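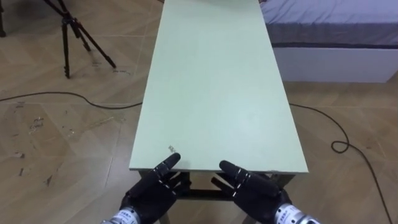
Workshop notebook, Tuesday

Print this page | E-mail this page

Started at the stringing bench before eight. Subject for today is still the tension loss in the rackets for the Barrios club. They play their home matches in Zulville in January, indoor, slow carpet, and the players complain that the string bed feels "dead" already at the second practice. I wrote last week that I suspected the string. Today I am less sure of this, and I write down why, so that Consuelo does not repeat my steps.

Setup. Two frames of the same model, Flelance, both from the club, same grip size, same age as far as the club knows. I cut out the old strings, checked the grommets and changed the ones at the head which were worn sharp. Both frames weighed before and after. The difference between them is small and I will ignore it, but it is written on the card.

String is Edard polyester, from one reel, the smooth version and not the textured one. Mains at 24 kg, crosses at 23 kg. This is what the club asks for. In my opinion it is high for this string and for these players, but the comparison must be made at the tension where the complaint exists.

Frame A: strung as I normally do it, one piece, constant pull, medium speed, no pre-stretch.
Frame B: two-piece, slow pull, and I waited on each main until the motor stopped correcting before I closed the clamp. This takes a lot of patience. I was interrupted by the telephone in the upper crosses and one of them stayed under pull much longer than the others. I marked it with a pen at the frame.

Calibration first, with the hanging scale between the gripper of the machine and the clamp. The machine pulled a little under the set value, repeatably. I corrected in the menu and pulled again until I was satisfied. Please note, the old correction from autumn was still in the menu, and it was entered with the wrong sign. So every racket we made since then was softer than the label says. This does not explain a loss over time, but it does explain why the club said that the rackets felt soft also when fresh. I have to tell them, and I prefer to do it by telephone.

Measurements. I used the tapping method with the microphone, frame hanging freely on a soft loop, tap in the center of the bed with the handle of the awl. I take the tone, not the calculated stiffness, since the calculation wants the head size and the weight of the string and we only have nominal values for these. For comparing a frame with itself the tone is enough. I tapped directly after the last knot, then after the coffee break, then after lunch, and last before I closed the shop.

Results, in words (the numbers are on the cards, in the gray box):

Frame A fell fast before the coffee break and kept falling slowly the whole day. The curve is what I expect of a polyester at this tension.

Frame B started lower than A. This surprised me first, then I understood that a part of its loss has simply happened on the machine, while I was waiting. After this it fell clearly less. At closing time the two frames were close together, with B a little above. If this difference is real, it is not much for the work I had with it.

The knots. On frame A, I lost more on the last main than I like. I pulled the tie-off with the machine a little above the setting, as everybody does, but the knot sat down afterward and the outer string is soft under the finger. On frame B there are more knots and I expected worse, but they are good. I used the knot which Consuelo showed me, with the additional turn, and it locks without biting the anchor string. I think I will use only this one now for polyester.

Fixed clamps: the left one was slipping. Not much, one sees it as a light powder on the string next to the jaw. I cleaned both with alcohol and an old toothbrush, and adjusted the left one by a small turn. After this no powder. I did it between frame A and frame B. I know that this is bad practice, because now I have changed one more thing between the frames. I should have stopped and begun again. So frame A must be strung again before we compare anything seriously.

Question which I cannot answer: how much of the loss comes from play and how much from lying in the bag in the car? The hall in Zulville is cool, but the cars stand outside in the sun on the trip home. I would like that one player keeps a strung racket at home in a cupboard and does not touch it. Consuelo Gallardo has contact with the team captain and could ask. She believes the players will forget and play with it. Maybe put red tape over the strings.

Note by Consuelo, evening: I tapped both again when I came for my shift. B is still above A, same distance as you had. Your tap on A was not in the center, you have a mark of the awl one cross too high. I don't think it changes the tone so much, but let's use the stencil and put a dot. Also I tried the bed with the hand and I would not play with either of these, my elbow says no. Why do we not offer them a softer string in the crosses?

My answer: agreed about the dot. About the hybrid, yes, but after, not in the same test. I want first to know if the slow pull is worth it. If we change the string also, we learn nothing and we have used a lot of string.

To do:
- cut out frame A, string again with the clean clamps, slow pull off, same reel
- new dot stencil for the tapping point, one for each head size
- write the date and the correction on the machine itself, on tape, not only in the menu
- call Barrios about the labels, offer to restring the match rackets at our cost
- ask Edard if this reel was stored long, the outer turns keep a strong coil memory and I had to straighten every length by hand
- order grommet strips for Flelance, we used the last complete set
- awl with the bent point: please do not put it back in the drawer. I found it there again.

Small thing for the stencil ink: the black one needs longer to dry on the smooth Edard than on multifilament. I put frame B in the bag too soon and the logo printed itself on the lining. Hang overnight.

The reel has enough for frame A and for more than 2 further frames, so we don't need to open the new one this week.

Last updated: Tuesday, after closing (added Consuelo's reading)

Recent entries
Grommet wear on club frames, what to change and what to leave
Clamp cleaning, alcohol compared with dry brush
Knots for polyester, Consuelo's version
Natural gut in a humid shop
Pulling speed and the broken foot pedal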